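November
By Clodagh Quinlan

Can a robot tidy my bedroom yet?

I get asked this one a lot, mostly by people whose bedrooms I wouldn't want to walk across in bare feet. The short answer is no. The longer answer is much more fun, so let's have that one.

First, you probably live with a few machines that do chores already. A washing machine is brilliant at washing. But have you ever seen one pick your socks up off the floor, turn them the right way out and put itself on? Mine just sits there waiting for me to do the boring bits. A machine like that does one job, in one place, with somebody feeding it.

Picking things up is where it gets hard. Try this: shut your eyes and get a pencil out of your bag. Easy! Your fingers felt the zip, the crusty old tissue, the ruler, and then the pencil. You squeezed it hard enough to hold it and gently enough not to snap it, and I bet you didn't think about any of that. Lots of robots have just two stiff fingers that open and close. Now try to fold a T-shirt using only a pair of kitchen tongs. (Ask first. And use clean tongs.)

I went to see my friend Peadar Mac Suibhne at his workshop in Stamness, where he has a robot arm called Purba. He wanted it to clear a table: cup, spoon, bowl, into a box. Purba managed the cup beautifully. The spoon took 9 goes, because a spoon lying flat is a horrible thing to grab, and on the last one it skidded right off the table and under a cupboard. Peadar's six-year-old niece cleared the whole lot while he was crawling about looking for it.

So how does a robot get better? Practice, same as you with the recorder. The trouble is that real practice is slow and things get broken. So a lot of it happens inside a computer, in a made-up room, a bit like a video game. The robot in there is pretend, the table is pretend, and if it drops a plate you just start again — no sweeping up!

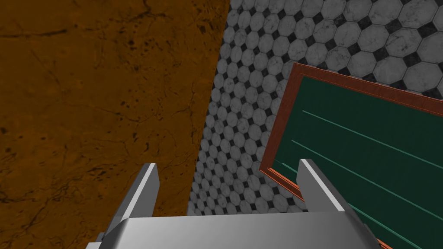 Peadar set Purba's pretend twin going one evening and by breakfast it had done 794 tries at the same job. He'd been asleep for nearly all of them, the lucky thing. He also changes the room as he goes, with different floors and tables and colours, so the robot doesn't get muddled the first time somebody buys a new rug.

Then comes the tricky part, when you move what it has learned into the real arm. Real cups can be slippery. Real jumpers flop. Real kitchens have a cat in them. Something that works nicely on the computer can go all wobbly in a real kitchen, and then it's back to more practice.

In shops and factories it's a bit easier, as people can keep things in the same spot every day. A robot that moves boxes all of one size can do very well. Your bedroom, I'm guessing, isn't like that.

If you want to try being the robot, get a friend to blindfold you and tell you how to put 3 toys in a box, using only the words left, right, forward, back, up, down, open and close. Then swap over. My brother and I fell out over a plastic giraffe doing this, so maybe pick something without legs.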